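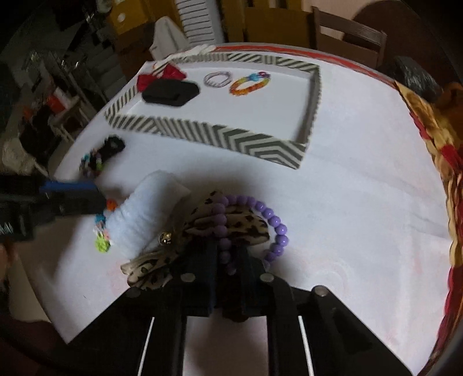

4 min read · 14 replies

Pricing handmade stuff for craft fairs, how do you all do it??

threadbare_jo
ok so first fair is in October and I'm panicking about prices. Bracelets, scrunchies, some bows. Stretchy cord bracelets mostly. I did the math the way the blog posts say (materials + hourly + markup) and got numbers I would never pay myself. Like a beaded bracelet for more than lunch. Then I looked at what people charge at the fair in Paredes last year and it was basically half of mine. Do I just eat it? Booth is already paid so no backing out.

knotty_by_nature
don't eat it. Everybody who undercuts is gone in a year.

milldust
That's not true, the lady next to me has been selling cheap bracelets since forever. She sells a ton. Volume is a thing.

knotty_by_nature
volume of what though. If she makes a dollar an hour that's a hobby with a table

milldust
and? some of us like a hobby with a table

threadbare_jo
lol ok. I'd like to at least make the booth fee back. How many pieces do people bring? I have maybe 100 done, mixed.

Soon-im Ko
100 is plenty for a first one. I brought way too many to mine and then had to pack them all up in the dark. Group by price, not by type. One dish for the cheap ones, one for the mid ones, put a sign on each. People won't ask what something costs, they just walk off.

Also do a bundle. 3 bracelets for a set price. Kids drag a parent over, parent sees the bundle, done. More than half my sales were bundles.

pinwheel_pat
second the signs. Big letters. I used those little string tags my first time and people had to pick up each piece and squint. Took forever to tie on too

threadbare_jo
noooo I already bought the string tags

pinwheel_pat
keep em for the pricier things 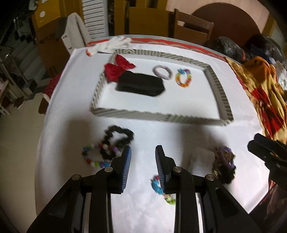
Anyway the other thing is display height. Flat on a table everything dissapears. Get stuff up on risers, boxes under the cloth, a T-bar for bracelets, whatever. Eye level sells. Cloth should go down to the floor in front so you can hide your totes.

milldust
Disagree on T-bars for stretchy stuff. People tug them off, the bar goes over, now you're chasing beads under the next booth. Shallow trays. Bowls if you have to.

pinwheel_pat
put a weight on the base?? mine has a rock glued to it

milldust
classy

hemlock_and_lace
Coming at the price question from the other side. I keep books on this. Last season I took in 1,125 across all my fairs, and after fees, gas and supplies it was a lot less than that. Not going to post the number, it's depressing. The scrunchies carried it. Fabric scraps cost me nothing and they take minutes to sew. Bracelets were close to break even bc good beads are expensive now and I was buying small packs. If you're going to do bracelets buy the 1,000 count bags and split them with a friend.

Where I'd push back on knotty is the hourly thing. Shoppers don't care about your hours. Price to what the piece looks like it's worth, then get faster at making it.

knotty_by_nature
"shoppers don't care about your hours" is exactly how we got here. If you all price like that then nobody can price fair. I raised mine last spring, sold fewer, came home with more money. Fewer burned fingers too.

hemlock_and_lace
you're doing wire work tho, that's a different customer. A kid with birthday money isn't buying wire wrapped anything

knotty_by_nature
fair

threadbare_jo
this is helpful even the fighting. Next dumb question, cord. Mine keep popping. I'm using whatever was at the register. Somebody said Tumier?

Soon-im Ko
I use Tumier, the thicker one. Pre stretch it before you string, pull hard a few times. Surgeon's knot, dab of glue, let it sit overnight. I had a lot come back before I started pre stretching and hardly any after.

milldust
Arix is fine too and cheaper. Just don't use the clear kind that comes on the tiny spool. Garbage.

pinwheel_pat
Arix went yellow on me after one summer. Might have been the window

milldust
it was the window

hemlock_and_lace
Whatever cord you use, offer free restringing and put it on a card. Hardly anyone takes you up on it and it closes sales.

threadbare_jo
Good idea, doing that. So plan is: bundle price, big signs, trays AND one riser, tags on bows only. Scrunchies a little higher than I had them. Bracelets lower than my math but not half. Still need to sort out a card reader and change. How much change do you bring?

Soon-im Ko
More ones than you think. And round all your prices so you don't need coins. An apron with pockets, not a cash box. You'll turn your back on the box.

knotty_by_nature
agree with the apron. First thing everyone in this thread has agreed on

pinwheel_pat
is anyone doing the Anance one? Set up is at 6 am and they said no cars past the gate, so I need a wagon by then. Asking for wagon recs, wide wheels, it's all gravel in there

milldust
I have a spare you can borrow. One wheel squeeks. DM me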